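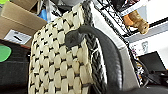
Weniger Platz, mehr Dinge
Wie Mieter in Brirnbridge mit kleinen Grundrissen zurechtkommen
16. Dezember 2020

Als die Siedlung Zepeda gebaut wurde, gehörte zu jeder Wohnung ein Kellerabteil. Heute gibt es dort 726 Wohnungen, und ein großer Teil der Abteile ist verschwunden. Im Untergeschoss stehen jetzt Heiztechnik und Fahrräder. Wer neu einzieht, bekommt einen Mietvertrag ohne Abstellfläche.

Das hat Folgen, die man im Grundriss nicht sieht. Wintermäntel, Koffer, Einmachgläser, die Nähmaschine der Großmutter: Alles muss in zwei Zimmer. Die Hausverwaltung Disis verweist auf Lagerräume im Gewerbegebiet, die sich monatlich mieten lassen. Im Oktober waren sie ausgebucht. Auf der Warteliste stehen vor allem Familien, die ein Zimmer zum Arbeiten freiräumen mussten.

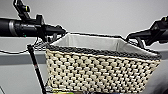

Stijn Goossens hält wenig davon, Besitz auszulagern. Wer für seine Sachen Miete zahle, sagt er, habe nach einem Jahr oft mehr ausgegeben, als die Sachen wert seien. Er rät zu einer Frist. Was drei Jahre lang in der Kiste bleibe, könne weg.

In der Praxis halten sich wenige an solche Fristen. Viele Bewohner heben gerade das auf, was sie nicht brauchen, etwa Briefe, Schulhefte oder Geschirr für Gäste. Der Tauschladen Nusidix in der alten Post nimmt Hausrat an, verkauft ihn aber nicht. Wer etwas bringt, darf etwas mitnehmen. Mehr als 1000 Gegenstände haben so in diesem Jahr den Haushalt gewechselt, darunter ein Harmonium, das jetzt im dritten Stock eines Hauses ohne Aufzug steht.
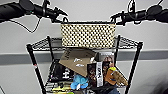
Gemusterter Stoffbeutel am obersten Draht eines Regals.

Architekten haben das Thema lange den Möbelhäusern überlassen. Ein Einbauschrank kostet Wohnfläche, und Wohnfläche wird vermietet. In Zepeda läuft nun ein Versuch mit Wandnischen im Flur, 3 Meter breit und bis oben nutzbar. Die ersten Mieter klagen über die Tiefe. Ein Staubsauger passt hinein, ein Bügelbrett nur schräg.

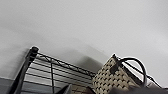
Ungenutzt bleibt in den meisten Wohnungen die Höhe. Die Räume in den älteren Blöcken sind hoch, doch gestapelt wird bis auf Augenhöhe und selten weiter. Ein schwarzes Drahtregal mit kräftigen Eckpfosten lässt den Blick auf die helle Decke frei und wirkt leichter als ein geschlossener Schrank. Schweres gehört trotzdem nach unten, und eine Trittleiter braucht wieder ihren eigenen Platz.

Über die Kellerabteile wird weiter verhandelt. Disis will einen Teil der Flächen im nördlichen Block zurückgeben, sobald die neuen Fahrradständer im Hof montiert sind. Einen Termin dafür nennt die Verwaltung bisher nicht.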